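Budgeting for a Two-Arm Bench Cell: What to Price Before You Order

Last updated 25/11/2020

Most first budgets for a two-arm cell cover the arms and very little else. The arms are the easy part to price. The frame, rail, grippers, wiring and bench items arrive as a long tail of small orders, and that tail is where the overspend comes from. The steps below follow the order used for the Clekwood bench.

Step 1. Write the task list first

List every object the cell must handle in its first year, with its outside dimensions and weight. Note the thinnest item and the softest item. Finger stroke and grip force are chosen from those two lines. If the list is not settled, hold the gripper order and buy the frame.

Step 2. Size the frame and the table together

Draw the table at full size on paper and mark the reach of each arm. Allow an overlap zone where both grippers can work on the same part. Clekwood uses aluminum extrusion for the frame. It costs more than welded steel at the start, but posts and crossbars can be moved later with a hex key.

Order 17 percent more extrusion than the drawing calls for. Short offcuts get used for brackets and basket mounts.

Step 3. Decide how the arms are mounted

There are two common choices:

Fixed pedestals. Cheaper, stiffer, and hard to change once drilled.
Shared rail. Higher price, plus a mounting plate for each arm. The spacing can be changed when the task list changes.

With a shared rail, budget for the rail, the plates, the fasteners and the time to align it. Ask the supplier for the straightness tolerance in writing. The Edell quote template has a line for this -- fill it in even when the supplier says it is standard.
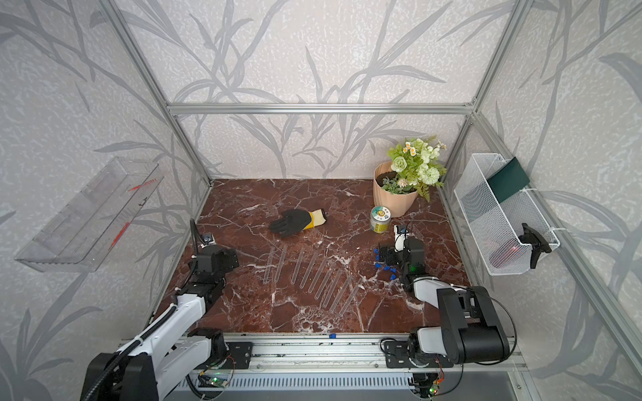
Two arms on a shared front rail, with test tubes, a coated work glove and small blue parts on the tabletop.

Step 4. Price the cables and small electronics

Put cable sleeving, connectors, circuit boards and board mounts on their own line. Boards fitted low on the rail are easy to reach but need a cover if liquids will be handled. Include one spare of each board. Lead times on small boards are often longer than on the arms.

Step 5. Budget the bench objects

Test objects are consumables. Tubes crack, gloves stretch, labels wear off jars. Set a fixed monthly amount and keep it apart from the capital budget. Stusham supplies plain tubes in packs of 100, and one pack per quarter is enough for a cell running single shifts. Buy a mix of rigid, soft and irregular items. A cell tested only on tubes will give a poor forecast for anything else.

Storage belongs on this line too. Baskets and trays fixed to the walls or frame keep items off the table and cost very little.

Step 6. Add spares and service

Hold these on the shelf from the first day:

4 gripper finger pads
2 cable sleeves
1 spare mounting plate, if the arms are on a rail

Service contracts can wait until the warranty terms are confirmed. Kumarasinghe bills travel separately from labor, so get both figures.

Step 7. Stage the orders

Frame, table and rail go first. Arms and grippers follow once the rail has been measured in place. Bench objects go last. If the budget year closes at the end of March, place the arm order early enough for the invoice to land before then -- delivery can fall after.

Keep the task list from Step 1 attached to every purchase request.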